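Notebook - hand-held gripper kit, trial loan from Larkura
July 2, 2021
Bench: the soft goods corner, cushions and all

Second full session with the kit and I'm still grinning. Yesterday was mostly unboxing and getting the recorder to talk to the old workstation, so today was the first proper go at picking things up. Wahyudi Ngau took the morning, I took the afternoon, and we swapped notes over lunch.

What we have on loan: one hand-held gripper, two spare pairs of fingers, the recorder, a charger and a thin printed guide. Price quoted is 3000 for the set, plus 188 for each extra pair of fingers. The loan runs into August, so there's no rush, but I'd like to have an opinion well before then.

First impressions

It sits well in the hand. I expected my wrist to complain after an hour and it didn't. Wahyudi likes it held closer in than I do, and both ways worked fine for us. Closing is smooth, no click or notch partway, and you can feel through the handle when the fingers meet something thick. That's a big step up from the Mudasum unit we tried in the spring, which felt like squeezing a stapler.

The guide says to start with boxes and cups. We did ten minutes of that and got bored, so - straight to fabric! Fabric is what we'd buy it for anyway. The Hou sorting job is all soft stuff, and if we can't record decent cloth picks there's no point in spending the money.

Cloth picks

Pile for this run: red plush cloths with the white 囍 on them, a cream piece, a grey sparkly one, and the black fabric as the target. Good mix, I think. The plush has a real pile to it and the big white characters give the software plenty to hold on to. The black one is the hard case, matte and a bit fuzzy, up against matte black fingers. The copper-colored screw heads near the tips turned out to be a handy thing to look for when playing clips back.

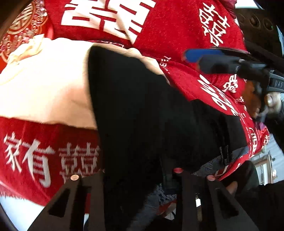 Notes by material

Plush: grabs first time, nearly always. Letting go is the trouble. Fibers cling a little at the cutouts and the cloth comes back up with the fingers. A small shake clears it but I don't want shakes in the recordings. Ask Larkura if there's a smooth-faced finger.

Cream piece: easy, lots of bulk to close on. Wahyudi got 13 clean picks in a row and was insufferable until the kettle boiled.

Grey sparkly: slippery when approached flat, good when pinched at a fold.

Black: the grip is fine, the tracking less so. Lost it twice when the room light dropped. Try again with the desk lamp on the left.

Recorder

Files come off quickly and the names make sense, which I can't say for the Stelamum system. We set ourselves a target of 500 clips before deciding anything. One complaint - there's no beep when recording stops, so I lost a nice run by talking over a dead recorder.

To do
Desk lamp test with the black fabric
Swap to spare fingers, see if the plush still clings
Write to Larkura re smooth fingers and the beep
Wahyudi to try it left-handed
Charge overnight, label the second battery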